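The changeover at Preteck took effect in July. Joni Mäkelä had cleared tables by hand for the catering trainer, and afterward he wrote task files for a machine that cleared them in simulation. The job code stayed the same. The chair was new.

Each task file was 2 pages. Page one set the start state of the kitchen. Page two set the pass conditions.
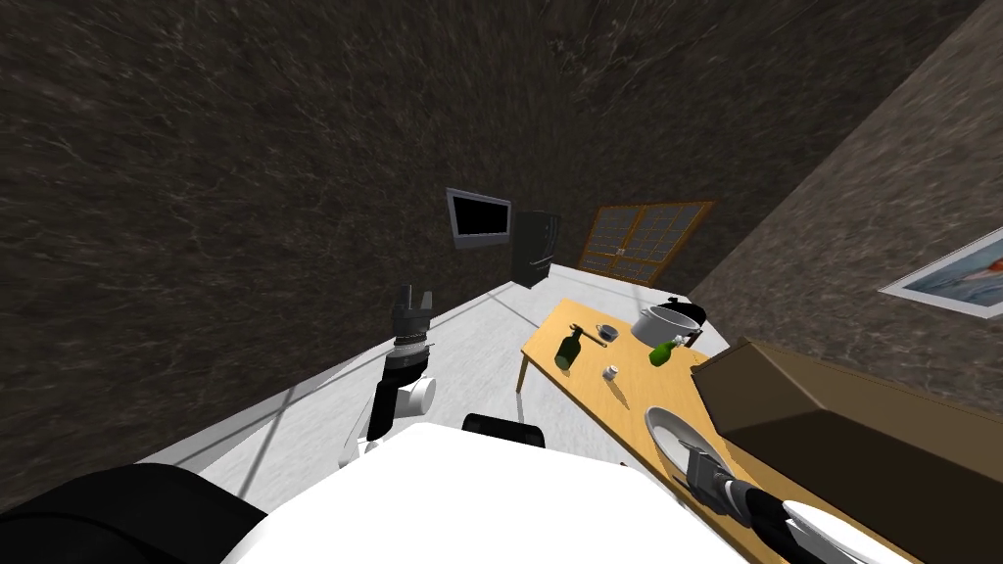 A run was limited to 2000 steps. If a plate was moved but not released, the run failed. Joni's old shift log had no column for that. He had carried plates for years and could not say at which point he let go of one.

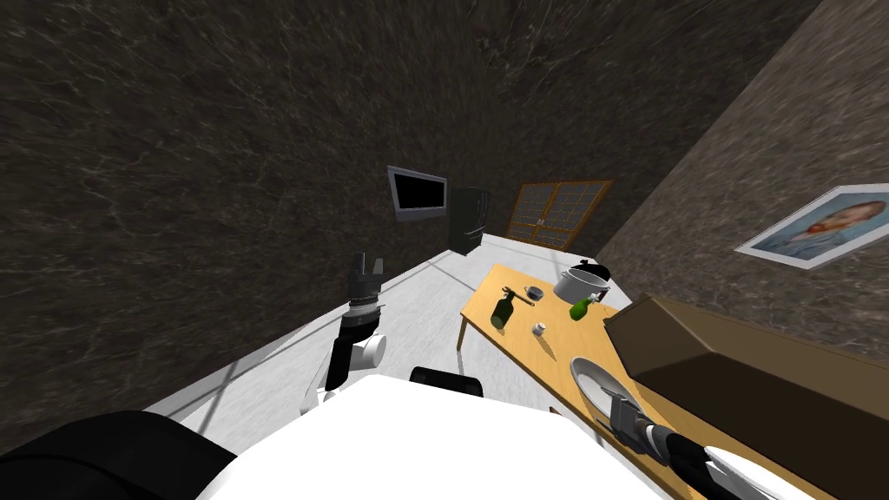

Tiongson, the shift lead, wanted 20 files a day. Joni delivered nine. He kept getting up to test a grip on the mug beside his keyboard, and then typing the result.
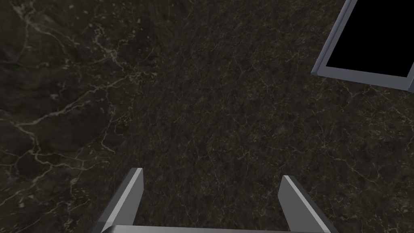 Brurkidon wrote back on the shared log that nine was fine, that the night batch had nothing to run on except what Joni typed, and would he please stop listing wrist angles from memory.

He listed them anyway, in a separate file.
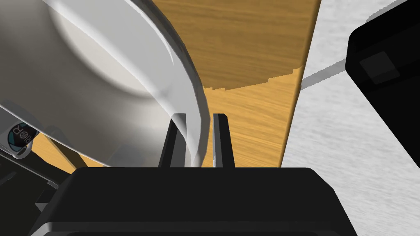

By the time file 784 closed, the dish room downstairs had been rented out and the racks sold to Tetus. Joni signed the transfer form at 4 p.m. Under "equipment returned" he entered one apron, two pairs of gloves. Then he opened file 785 and set the start state.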